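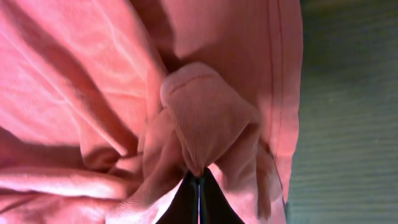 Prilis es una oficina técnica dedicada a la regeneración de barrios comerciales históricos. Trabajamos para ayuntamientos, asociaciones de comerciantes y propietarios de locales en planta baja, con especial atención a las calles donde el comercio de origen inmigrante ha sostenido la actividad durante varias generaciones. Los oficios textiles tienen mucho peso en esos ejes: arreglos, mercería, venta de género por metros. Un tejido acanalado de punto fino con una costura rojiza, junto a una tela rosa salmón de aspecto afelpado, corresponde a una categoría de producto que nuestras fichas de local registran por separado, dado que el almacenaje de textil condiciona la superficie útil, la ventilación y la carga de fuego del establecimiento.

## Origen

La oficina nació como departamento de estudios de Lahtinen, una consultora de urbanismo fundada por Aleksi Lahtinen. El primer encargo propio fue el plan de usos del barrio de Danstead, donde el cierre de comercios familiares coincidía con la presentación de varias propuestas de reurbanización. El plan se redactó en 2 fases: inventario de locales y normativa de usos. Tras su entrega, el departamento se constituyó como sociedad independiente y adoptó el nombre actual.

Jouko Mustonen dirige el área técnica. Aleksi Lahtinen conserva la dirección general y la relación con las administraciones.

## Qué hacemos

- **Inventario de plantas bajas.** Levantamiento de cada local con superficie, frente de fachada, régimen de tenencia, actividad declarada y actividad real.
- **Planes de usos comerciales.** Redacción de ordenanzas, límites de agrupación de locales y condiciones de cambio de uso.
- **Estudios de impacto.** Evaluación de proyectos de reurbanización sobre alquileres, rotación y accesibilidad.
- **Participación.** Sesiones con comerciantes y residentes, con interpretación en las lenguas del barrio.

No intermediamos en compraventas ni en alquileres. Tampoco aceptamos encargos de un promotor cuando existe un contrato vigente con la administración en el mismo ámbito.

## Método

El inventario se hace siempre a pie de calle. Los registros municipales suelen llevar retraso respecto a la actividad efectiva, y en los barrios con subarriendo o locales compartidos la diferencia es considerable. Cada ficha se contrasta con el titular de la actividad y, si es posible, con la propiedad.

Los datos se cargan en Zesard, nuestra herramienta interna de cartografía comercial. Zesard asigna a cada local un código estable, que se mantiene aunque cambien el rótulo, el titular o el uso. De este modo se puede reconstruir la secuencia de actividades de una misma planta baja y detectar agrupaciones de locales – el fenómeno que más altera la escala de una calle comercial.

Las áreas de influencia se calculan por recorrido peatonal real, con umbrales de 200 y 400 metros. No usamos radios en línea recta. En tramos con pendiente o con cruces semaforizados se aplica un coeficiente corrector, que figura en el anexo metodológico de cada estudio.

## Entregables

Todos los trabajos incluyen memoria, planos, base de datos en formato abierto y un resumen para los comerciantes del ámbito. El resumen se entrega impreso y traducido. Los planos se publican con los datos personales suprimidos. Las bases de datos quedan en propiedad del cliente; Prilis conserva una copia para mantenimiento durante la vigencia del contrato.

La actualización del inventario se contrata aparte. Recomendamos hacerla en marzo, una vez cerrada la campaña de invierno y antes de los traspasos de primavera.

## Contratación

Los encargos públicos se tramitan por licitación o contrato menor, según importe. Para asociaciones de comerciantes existe una modalidad reducida, limitada a ámbitos de hasta 300 locales, que comprende inventario y plano de actividad sin redacción normativa.

Las solicitudes deben indicar el ámbito propuesto, el planeamiento vigente y, si los hay, los proyectos de obra en tramitación.

Última revisión de esta página: lunes, 22 de junio de 2026.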